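4.2 Szene aufbauen und freigeben

Schön, dass Sie so weit sind – jetzt beginnt der spannende Teil von Rondell!

1. Laden Sie die Küchenszene und setzen Sie den Zufallswert auf 353.
2. Prüfen Sie den Arm in Grundstellung. Zwischen Sockel und Lebensmitteln darf sich nichts durchdringen.
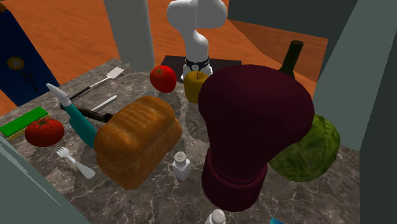 3. Starten Sie den Probelauf mit 600 Schritten.

Hinweis: Messer bleiben als Hindernis aktiv, auch in der Simulation. Diese Regel gilt ohne Ausnahme.

4. Wechseln Sie zur Greiferansicht und halten Sie die Simulation an.
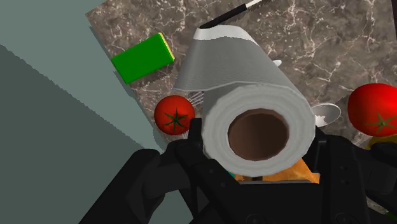
Die Kontaktregeln nach Faken sind das Herzstück der Freigabe. Begrenzen Sie die Greifkraft auf 30 Prozent und geben Sie jedem Objekt eine eigene Kollisionshülle. Bei der Papierrolle zwischen den Fingern gehört auch das lose Blatt dazu – es lohnt sich wirklich!

Vorsicht: Parameter nie ungeprüft auf den realen Arm übertragen. Freigaben erteilt Antigoni Psarras.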